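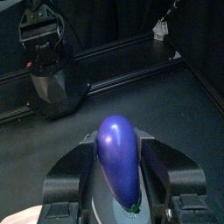 Teaching by hand at Barkari

8 February 2023

I spent a morning at Barkari with Chin-lung Kwok and came home wanting to buy a toy kitchen. His group is gathering examples for a learning system called Leung, and the whole lot comes from people steering a pair of arms through small jobs, over and over again (and over again!). Pick something up, hold it steady, put it down somewhere sensible. The target is 75 good runs of each job, and they had reached 50 on the one I watched.

I got a go too, and my first 2 runs were binned for dithering. Chin-lung was very kind about it. He says a bit of wobble is fine, but long pauses teach Leung to pause as well, so you have to make up your mind and get on with it.

The cup, the tray and the small bright things get shifted about between runs, so that Leung doesn't just learn one spot on the table. The black cloth all round stays put, and after an hour of looking into it I was quite glad of the daylight outside. 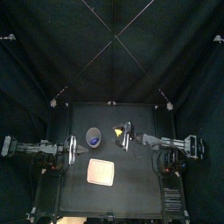

What happens next

Chia-jung Hsu checks every run by eye before it goes in, and she expects to be at it until November. Then the set goes over to Skerkholm for training.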